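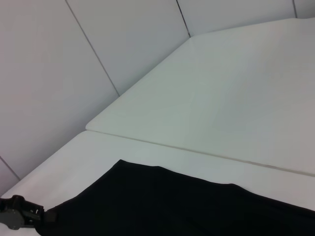 深色衣物的折叠误差主要来自看不清边。浅色棉布有阴影，褶子在哪里一眼能看出来；黑色哑光面料吸光，摊开之后内部的折痕几乎分辨不出，能用的信息只剩外轮廓。所以我叠黑色衣物一律放在白色台面上，上面除了要叠的这一件不留别的东西。黑布压在白台面上，布边的起伏很清楚，哪一段拱起来、哪一段往下塌，看轮廓线就够了。两块台面拼在一起时中间会有一条细缝，我把它当基准线用，腰头尽量与缝平行，省得另外找尺子。

这篇接着一月那篇写。那篇讲的是T恤，评论里有人问短裤怎么处理，当时只回了一句“对折再对折”，说得太粗，现在补全。

先说对象。我手上常穿的短裤分两类：一类是带拉链的棉质休闲裤，腰头硬，形状稳定；另一类是松紧腰的运动短裤，没有硬结构，提起来就变形。第一类不需要讨论，沿中线对折，裤腿往上翻一次，放进抽屉即可。麻烦的都在第二类，下文只讲第二类。

步骤一，定向。捏住布的一角提起来，看垂下来的形状。如果捏到的是腰头，布会往两侧散开；如果捏到的是裤脚，腰头因为较重会坠在下面。判断不出来就换一角再提，不要在台面上翻来翻去地找，黑布团在一起时翻找的效率很低。

步骤二，铺平。腰头放在远离自己的一侧，两个裤腿口朝向自己。双手分别捏住左右裤腿的外下角，向两侧轻拉，再往自己方向带一点。拉的时候力要对称，一边重一边轻，裤裆的位置就会偏，后面对折时两条裤腿长短不齐。松紧腰不要拉到极限，拉开的松紧带一松手就回缩，连带裤身起一圈小褶，等于白铺。
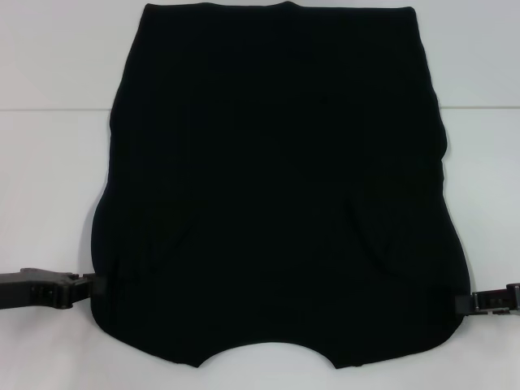

铺平的判断标准有两条。第一，腰头上沿接近一条直线。第二，裤裆处的缺口左右对称，缺口里露出的白色台面可以直接当参照。第二条比第一条重要。腰头略有起伏不影响结果，裤裆偏了就一定要重来。侧缝处的小波浪用手掌由中间向外抹一次，抹不平的不必管，对折时会被包进去。

步骤三，对折。以裤裆缺口的中点和腰头中点的连线为轴，左半边翻到右半边上。翻的时候捏腰头角和裤脚外角这两个点，同时起、同时落。只捏一个点，布会斜着走。翻完检查裤裆那一小块三角形，它会凸出来，向内折平，使整件变成近似长方形。这一步很多教程省略了，省略的后果是叠好之后一头厚一头薄，竖着放站不住。

步骤四，收成小块。从裤脚往腰头方向折，折2次还是三次取决于抽屉内高。我的抽屉内高是12厘米，折完的高度要低于这个数，不然关抽屉时会刮到上沿。折边朝上，开口朝下，竖着插进去。

口袋要单独说一下。运动短裤的口袋布通常是薄网布，洗完容易翻在外面，或者在里面团成一团。对折之前先把手伸进去，把口袋布顺着裤身方向推平。口袋布如果团着，折完以后侧面会鼓一个包，隔着两层黑布又看不出来，只能靠手摸。

关于收纳盒。去年买过Zostley的分隔盒，一组4个，壁太软，装满之后中间外鼓，隔壁的盒子就放不进去了。后来换成Zeswood的木隔板，直接卡在抽屉里，隔板间距可以调。缺点是卡槽做得紧，换位置时要用点力，抽屉内壁如果是贴面的，会留下印子。Boonsong Khamphan用同一款隔板，他的办法是在两端各垫一小条毛毡，我照做了，印子没有再增加。

关于光源。顶灯从正上方打下来，黑布上的褶基本没有阴影。把一盏台灯放在台面侧面，压低角度，褶的高处会泛一点亮，比顶灯有用。不过这只对有轻微光泽的面料有效，纯哑光的仍然什么都看不到，老老实实看轮廓和用手摸。

关于粘毛。白台面的另一个作用是掉毛看得见，叠完一件擦一次，下一件不会沾上。反过来，白色毛巾和黑色短裤不要同一批叠，毛巾的絮沾到黑布上，用粘毛滚筒要滚好几遍。我的顺序是先深后浅。

上次Charoen Ratanaporn留言说他用卷的，不用叠。卷法我试过，松紧腰的短裤卷起来确实快，出门装包也合适，但放在抽屉里会慢慢松开，拿一件带出旁边一件。另外卷法对铺平的要求并没有降低，口袋布没推平，卷出来一样有包。所以旅行用卷，日常用叠，两套并行。

还有一个没解决的问题：带内衬的跑步短裤。内衬和外层面料的伸缩率不同，外层铺平了，内衬还是皱的，折完厚度比普通短裤大一截，竖着放时会把旁边的挤歪。目前的处理是把内衬从裤脚处拉一下再对折，效果一般。有固定做法的请在评论里写一下，最好注明面料和抽屉内高。

下一篇写袜子。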